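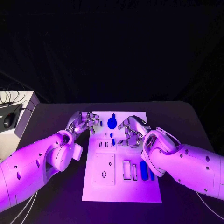
About Larow Stage Drapery

Larow Stage Drapery sews curtains for school auditoriums, community theaters, churches and small music venues. We work out of a former feed store on Sleiman Road, where the cutting tables are on the ground floor and the sewing room is upstairs.

What we make

Most of our orders are main curtains, legs, borders and black backdrops. We also make window blackouts, table skirts and covers for pianos and organs. Every piece is cut to the measurements of the hall it will hang in. Standard fullness is 50 percent, and we will sew flat panels if you want them for a backdrop or a projection surface.

All of our stage fabric is flame retardant, and a certificate ships with each order. Keep it where the fire inspector can see it. If yours is lost, write to us with the order number and we will send a copy.

How we started

The shop began with one order, a set of black legs for a high school whose old ones had gone stiff and gray. The school next door wanted the same thing, and the work spread from there. We now have 13 employees, and last year we shipped to 183 halls. In December we close for 10 days – please plan holiday shows with that in mind.

Repairs

We take in curtains made by other shops. Torn hems, missing grommets and worn webbing are the usual jobs. Send photos of the damage and the width of the curtain, and we will quote a price. Please vacuum curtains before you ship them.

Measuring and installation

We install within a day's drive of the shop. Farther out, we work with Caltevix Rigging, who can also check your track and pulleys. A site visit takes a morning for most halls. Lead time on new work is eight weeks from the signed drawing.

The showroom is open on weekdays by appointment. Fabric samples are free.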